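Keeping a fridge diary

When I moved from my parents' flat to Grormont I was 57 kilos and I could cook two dishes. Now I am heavier and I can cook maybe ten, but this post is not about cooking. It is about the small notebook which lies on my kitchen shelf, in which I write what I throw away.

The idea came from my colleague Reshma Shezi. We were eating lunch together and I complained that my money for food was finished before the month was. She asked me what I had put in the bin that week. I said, almost nothing. She told me to write it down for one month and then we would speak again.

So in October I started. The first page is a little shameful to read now. Half a cucumber, soft. Rice from I don't know when. Yoghurt, not opened. A bag of spinach, also not opened, which I had bought because I wanted to be a person who eats spinach. At the end of the month I had 11 lines only for bread. I live alone and I was buying bread as my mother buys it, for five people.

My mother, I should say, never threw away bread in her life. The old bread became crumbs, or it went in the soup, or in a sweet dish with milk and raisins which my brother hated. When I was a child I thought we ate this because we were poor. I asked her on the telephone and she was quite offended. She said we ate it because it was good.

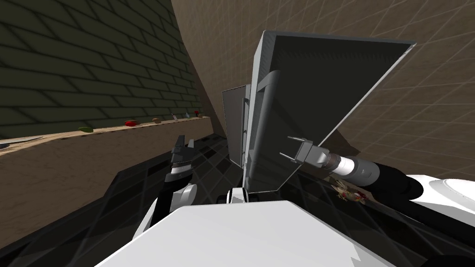 After the bread I changed how I do the shopping. Before, I went one time in the week to the big Hlongwane supermarket near the bus station and I bought everything, with a list, very organised. The list was the problem, I think. I wrote it when I was full of good intentions, and by the fourth day I was tired and ate toast. Now I go more often and buy less, mostly at the greengrocer on my way home. It costs a bit more for each thing, but I bring home one onion if I need one onion. The man there finds this amusing.

I also freeze bread now, in slices. Everybody knows this except me, it seems. Reshma freezes also ginger, lemon juice and grated cheese. I tried the ginger and I recommend it, you can grate it while it is still hard and you don't need to peel it. The cheese I did not like so much, it became wet in the omelette.

Another thing I learned is to keep one evening for the remains. I don't plan this evening, it comes when there are too many small boxes. I put everything in a pan with an egg. Some of these dinners were terrible and I will not pretend otherwise. Cabbage, chickpeas and one sausage was surprisingly nice and I have made it again on purpose.

Colleen Turcotte wrote to me under my last post and asked whether I use one of the telephone applications for this. I tried one for eleven days. It sent me a message each morning that my milk was going to expire, and I started to feel guilty about the milk before I was out of bed. The paper notebook is silent, and I prefer it.

I still write in it, but there are weeks with only one line. Last month it was coriander, again coriander. They sell it in a bunch for a whole restaurant. If somebody has a good method to keep it longer than three days please write me. I tried the glass of water and I tried the wet paper, and both times it became black at the bottom.

Next time I want to write about my mother's bread dish, when I manage to get the recipe with real quantities. At the moment I have "milk, enough" and "sugar, you will see".

Recent posts
Coriander, first complaint
A weekend visit from my brother
How I learned to like porridge
Words for rain which I did not know
The 50 bus and its passengers
My balcony tomatoes, a short report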